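Budgeting for a Small Bench Robot: Workshop Tips

Most people price the arm and stop there. On our first cell the arm was less than half of what we had spent by February, and the rest went on parts that never made it onto the quote. These tips are for a home shop or small repair bench buying its first one.

Write down the job first
Put one task on paper with the part, its size and how it has to be held. "Handle connectors" is too vague to buy against. "Pick up a network plug by the boot and lower it contacts down into a holder" tells a seller what grip opening and reach you need.

Split the money before you shop
Our total was $2,372, not counting the computer. Set aside $541 of a budget that size for the gripper, pads and fixtures. Akihiko Honda, who keeps the books for our shop, moves that sum to a separate line so the arm can't eat it.

Ask what the gripper price includes
Jirau and Brurivier both sell grippers in this size. Brurivier's comes with plain fingers and the pads are extra. Jirau includes one set. Get a price for spare pads in writing, and buy two sets with the first order. Toothed pads hold small plastic parts better than smooth ones in our experience, but they wear.

Pay for the mounting plate
A clamp on the edge of a table will shift. We paid $225 for a slotted plate and would do so again. Check that the bolt pattern matches the arm base before ordering. Ishida will send a drawing if you ask.

Measure the floor and the bench
Mark the full reach with tape and keep chairs outside it. Leave slack for cables, and run them where you don't walk.

Keep $200 back
Ours went on a longer power lead, a stop button and a box of screws. If you still have it after three months, spend it on spares.

Match the holder to the gripper
Use the same style of pad on the bench as on the fingers. A plug then gets the same kind of hold at the top and the bottom, and you stock one spare for both.
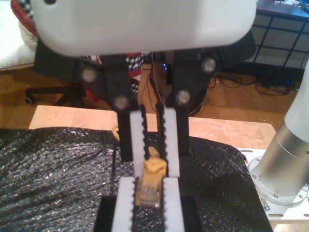 Buy used with care
Binomby lists secondhand arms with hours shown. Ask for a video of the arm moving at full stretch under load, and ask which cables come with it. Replacement cables for older models can take six weeks.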